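Staff Writer, Obituaries and Local Lives
Skeltlow Magazine
Full time, on site three days a week

Skeltlow has been printing a magazine about this valley and the people in it for 57 years. We are hiring one writer. Before you send us a letter telling us that you are passionate about storytelling, please read the rest of this page. We have seen that sentence more often than any other, and we have yet to learn anything from it.

The job is mostly obituaries. It also takes in the Local Lives pages, which are profiles of people who are still with us, and now and then a short history of a business that is closing or changing hands. If you are hoping to do restaurant openings, the home tours or the winter arts preview, those belong to other people and they are not giving them up.

We have some doubts about how obituaries are usually done, ours included. The family sends in a page and a half. A writer tidies it. Everyone in it loved to travel, lit up every room and never met a stranger. The paid notice in the newspaper says the same thing in fewer words. A reader who knew the person gets nothing new, and a reader who didn't know the person has no cause to keep going. We have printed plenty of these and we would like to print fewer.

What we want is reporting. Someone dies who ran the feed store, or sat on the water board through two droughts, or taught piano badly to half the town. You call the family, and then you call people who aren't the family. You ask for the year and you check the year. You find out that the prize everybody mentions was second prize. Then you work out, with the editor, how to say so decently or whether it needs saying at all.

What you would do in a normal month

Write two long obituaries of 4000 words or less (less is usually better) and a page of short ones.

Write one Local Lives profile from at least two interviews held in person.

Check every date, title, spelling and military record in your own copy, then check a colleague's.

Answer the letters that come in after publication, including the ones that say we got it wrong. Some of those are right.

Keep the advance file in order. The advance file is the drawer of drafts about people who have not died yet. Some of these drafts were last touched before the people in them remarried. 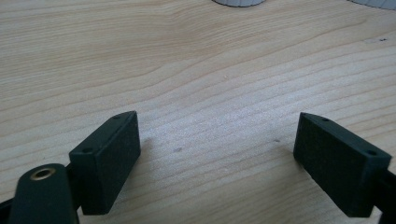
Wood grain, pale finish.

Who you would work with

You would report to Liette Bélanger, who edits the back half of the magazine. She came to us from newspapers and cuts hard. She will send a first draft back with questions in the margin, and she expects answers to all of them, even the ones that look rhetorical. Tyson Kennedy runs the copy desk and the archive. If you tell him that something is "widely known" he will ask you where.

Skeltlow is owned by Després, a small family company that also prints trade directories. The owners do not read copy before it runs. They have been asked to, several times, by people who advertise with us, and so far the answer has been no. We would not promise you that this will be true forever. It has been true as long as either editor has worked here, and you are welcome to ask about it at the interview.

What we are looking for

You should have published reporting with your name on it. We don't mind where. A weekly paper, a trade newsletter and a college daily are all fine if the work is solid. A degree in journalism is fine too, though we have stopped treating it as proof of anything.

You need to be able to talk to a person who lost somebody last Tuesday, and to do it without putting on a special voice. You also need to be able to ring that same person back the next day and ask whether the first marriage ended before or after the move. Plenty of writers can do one of those. We would like to hear how you have done both.

You should write plain sentences. "Passed" is for salt and footballs. We say "died." If that bothers you we would sooner find out now.

A driver's license is required. Much of our circulation area has no bus, and several of the people you will need to see do not like the telephone.

A second language would be useful, Spanish most of all. We say useful because we mean useful. You will not be marked down for lacking it.

What we are wary of

Clips that are all essays about the writer's own grandparents. One is fine.

Anyone who describes a dead stranger as "larger than life." We would ask how large.

Copy produced by software. We tried one of the services that drafts an obituary from a form. It gave a retired plumber a love of sunsets that his daughters could not account for. We are not buying it, and we don't want applications written that way either.

Promises about growing our audience. We had a consultant in for that. The magazine goes to 3377 subscribers, most of whom read it on paper, and the report did not change the number.

Pay and terms

Salary depends on experience, and we know what readers of job ads think when they see that phrase. We think it as well. The difference is that Liette will tell you the exact range on the first phone call, before you have spent an afternoon on a writing test. If it's too low for you, say so and nobody's time is wasted.

Health coverage starts in the second month. There is paid vacation, and the week after the winter issue closes is off for the whole staff. Mileage is paid. There is no bonus scheme. Parking is behind the Fallden building and is free, though the spaces by the wall are taken early.

The hours are regular for three weeks in four. In closing week they are not. People also die in closing week, and pages get torn up. You won't be expected to answer messages at midnight, but there will be late evenings and we would rather write that down here than let you discover it.

The position is permanent after a trial period of three months. In that time either side can end it with two weeks' notice. We have had one writer leave during the trial and one asked to leave, and both have asked us for references since and received fair ones.

How to apply

Send us the following by email or by post:

A letter of one page. Tell us about a fact you got wrong in print and what you did next. If you have never got one wrong, we will assume you haven't checked.

Three published pieces, at least one of them about a person. Send them as they ran. If an editor rescued one of them, tell us what was changed.

The names of two people who have edited your work. We will call them only if we have already decided to meet you, and we will tell you before we do.

Please leave out the photograph, the personality test results and the link to your short video. We don't need a resume longer than two pages.

Applications close on Fri 2 February. Letters that arrive later will be read if we haven't found anyone, which has happened before. Everyone who applies gets a reply from a person. It may be brief.

Interviews will be held at our office later in February and will last an hour. People we want to see again will be given a paid writing test: one family's notes, one phone number and a day to turn them into 600 publishable words. The family is a real one and has agreed to take part. You keep the fee whether or not you get the job.

Write to Liette Bélanger, Skeltlow Magazine, care of Després, and mark the envelope or the subject line "Lives." Questions about the archive or the checking side of the work can go to Tyson Kennedy at the same address. The recruitment site Skarkach carries a shorter version of this ad, with a button to apply. The button works, but it strips out the letter, and the letter is the part we read first.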